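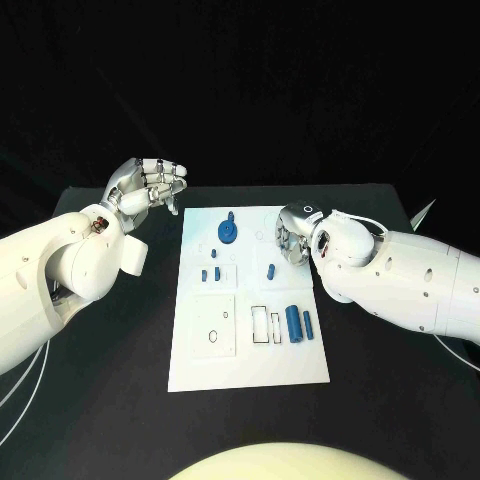
Paper sizes and paper weight – notes for session 3
Wulan Lumenta, print production basics

Carry on from last time. Sizes first, then weight, then grain if there's time (there wasn't in January).

A series. All the same shape, long side over short side = square root of 2. Fold A3 in half, get two A4s, same proportions. A0 is one square metre, everything else comes from halving it. So A4 is a sixteenth of a square metre. Learn that one, you need it for weights.

B series sits between the A sizes. Posters, some books. C series is envelopes – C4 takes an A4 flat, C5 takes it folded once, C6 folded twice.

SRA sizes are oversize sheets for the press. Room for bleed, grips and trim marks. If the job bleeds, it can't go on plain A3 and finish at A3. People forget every year.

Weight. Grams per square metre, gsm. Copier paper is usually 80. Letterheads 100 or 120. Over 200 most printers will call it card, altough there's no hard line.

Working out a job: sheet area x gsm x number of sheets. So 1,000 sheets of A4 at 80 gsm = 80 / 16 = 5 g each = 5 kg. Do it by hand once before you use the calculator on the Neltard sheet.

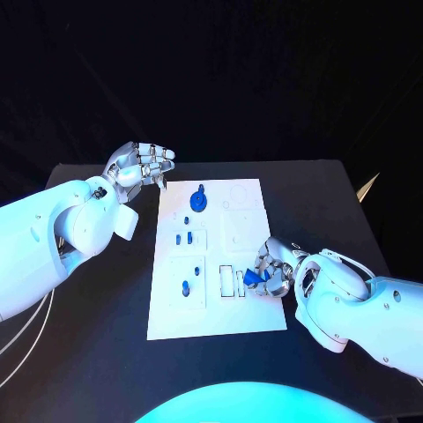
Weight isn't thickness. Two stocks at the same gsm can feel quite different, bulky uncoated against a hard smooth coated. Thickness is caliper, in microns. Matters for spine width – get the caliper from the mill or the merchant, don't guess from gsm. The Manurung booklet came back with the spine text creeping on to the front cover for exactly this reason.

Grain. Fibres mostly line up one way as the paper is made. Folds cleanly along the grain, cracks across it, worse on heavy stock. Books: grain parallel to the spine. Score anything heavy before folding.

Test: tear a strip each way. The straighter tear is with the grain. Or bend the sheet gently both ways, less resistence = with the grain.

For next time: read the Clirner swatch book notes, do the weight sums for the Arnia leaflet (A5, 743 copies, 120 gsm, no bleed). Allow 15 extra for spoils. Show working.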